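Comunidad > Juego y crianza > Cocinitas y casitas > Consultas

Cómo mantener ordenada una cocinita de juguete con fregadero

Emiko Yagi
Publicado el 10 de diciembre de 2023

Hola. Tenemos una cocinita infantil de las que llevan encimera de madera a los dos lados y un fregadero blanco en medio. El mueble me gusta y se usa todos los días, pero no consigo que dure ordenado ni una tarde.

Lo que más me molesta es el fregadero. Todo lo que no tiene sitio acaba dentro: piezas pequeñas, cosas de la bañera, lo que sea. El trapo verde lo dejan siempre hecho una bola en la encimera izquierda. Detrás tengo dos cajas de almacenaje de color verde azulado, en un estante, pero las usan para todo y al final nadie encuentra nada.

Mis dudas son estas:

- Si conviene dejar algo dentro del fregadero o vaciarlo siempre.
- Dónde poner el trapo para que lo cojan y lo devuelvan ellos. No quiero hacer agujeros en el mueble.
- Cómo repartir las dos cajas.
- Si hay que darle algo a la madera. En la etiqueta de la tienda Samonte no venía nada sobre el cuidado.

Pongo dos fotos. 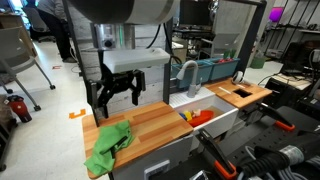
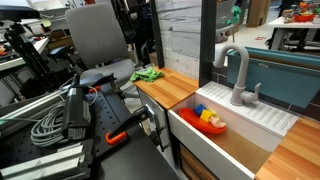

La cocinita, con el trapo verde sobre la encimera de madera y el fregadero blanco al lado.

Tengo poco sitio alrededor, así que un mueble auxiliar no me sirve. Gracias.

3 comentarios · 20 veces compartido

Grullimen

Yo tuve el mismo problema con una parecida. Voy por orden.

Fregadero: déjalo vacío al terminar de jugar. Si se queda algo dentro, al día siguiente se echa lo demás encima. En la primera foto tienes un barquito o bandeja de color rojo anaranjado junto con piezas amarillas, azules y rosas. Decide qué es de la cocina y qué no. Lo que sea de agua o de baño, fuera del cuarto. En casa permitimos dos cosas en la pila durante el juego, una taza y un plato, y con eso tienen para fregar un buen rato.

Trapo: un gancho adhesivo en el lateral del mueble, a la altura de la mano del niño. Limpia antes la superficie con un poco de alcohol, deja secar y no cuelgues nada hasta el día siguiente. Cose al trapo una cinta en una esquina para que entre bien en el gancho. Yo probé a colgarlo del tirador del armario y no funcionó, se caía cada vez que abrían la puerta. También puedes enseñarles a doblarlo en cuatro y dejarlo siempre en la misma esquina, pero eso tarda más en salir.

Cajas: una para comida y otra para utensilios. Nada más. Si los niños no leen todavía, pega un dibujo en la parte de delante. Llénalas hasta la mitad. En la caja de la derecha asoman cosas rojas y verdes por arriba, y cuando asoman ya cuesta sacar lo de abajo sin volcarla entera. Lo que sobre lo guardas en un armario y lo cambias cada cierto tiempo. Nosotros hicimos limpieza en junio y salieron 77 piezas. Dejamos 38 y no preguntaron por las otras.

Madera: paño apenas humedecido y secar enseguida. Yo le doy aceite mineral apto para uso alimentario a la mía, que está sin barnizar. Si la tuya lleva barniz, el aceite no entra y queda pegajoso. Haz la prueba con una gota de agua en una zona escondida: si se queda formando gota, tiene barniz o algo parecido y no necesita nada.

Barkulow

Tira la mitad de los juguetes. Con eso se arregla.

Plirnbridge

De acuerdo con casi todo lo que dice Grullimen, menos con vaciar el fregadero. Nosotros hacemos lo contrario: pusimos dentro una bandeja con asas que encaja en la pila, y al recoger se levanta la bandeja y se vacía de una vez en la caja. Hay que medir el interior antes de comprarla, y dejar espacio a los lados para meter los dedos.

Otra cosa, la encimera derecha. Se ve un hueco rectangular oscuro en la primera foto. Si es el de los fogones y no tienes la pieza, corta una tabla fina un poco más grande que el hueco y ponla encima, con dos listones por debajo para que no se mueva. Por el nuestro se colaban piezas al armario y las dábamos por perdidas.

Para el trapo, el gancho adhesivo nos aguantó bien. Lo único, que no sea de los de cristal de ventana, que pegan poco en superficies rugosas.

Contacto · Normas de la comunidad · © Comunidad Juego y Crianza · Volver arriba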